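About Salto

Hi, I'm Arne Teuber, and I run Salto, a small news site about cold cases. If you've landed here from a search for an old murder or a missing person in your county, welcome. You'll probably be here a while (sorry about your evening).

How I got into this

I grew up in a house where the local paper got read out loud at breakfast, crime page first. In 2000 a woman who lived two streets over from us was found dead, and the story was front-page news for 8 days. Then it just stopped. No arrest, no follow-up, nothing. I was a kid with an Atari and a shoebox full of clippings, and I kept waiting for the next article. Years later I was working as a court reporter and still had the shoebox — so I started writing the article myself.

What we cover

Unsolved homicides, unidentified remains, and the court cases that follow when somebody finally gets charged. Lots of that is DNA work these days, and I love explaining how a lab report ends up in front of a jury. I also sit through the dull hearings, the ones where a trial date gets moved again and everybody goes home. Families want to know about those too!

We have 103 case pages up right now. Each one lists the agency in charge, the tip line and the date we last checked it.

How we work

I read the filings before I write anything. If a person has been arrested, we say arrested, and we keep saying it until there's a verdict or a plea. We don't name suspects from message boards, and we don't run crime scene photos. If a family asks us to take down a snapshot of their relative, it comes down that day.

Mistakes happen, and I'd much rather hear about one from you than find it in October. Corrections go at the top of the story, with a note on what changed.

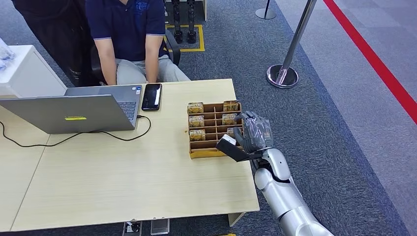
Who pays for it

Readers do, mostly, plus a yearly grant from the Seidel Fund that covers records fees and gas. Neither gets to see a story early.

Getting in touch

Use the contact form for corrections and case suggestions. If you have a tip about a crime, please call the agency on the case page first — then write to me if you feel like it. I answer everything, though during a trial it can take me a week or so.

Page last updated 22 Feb 2026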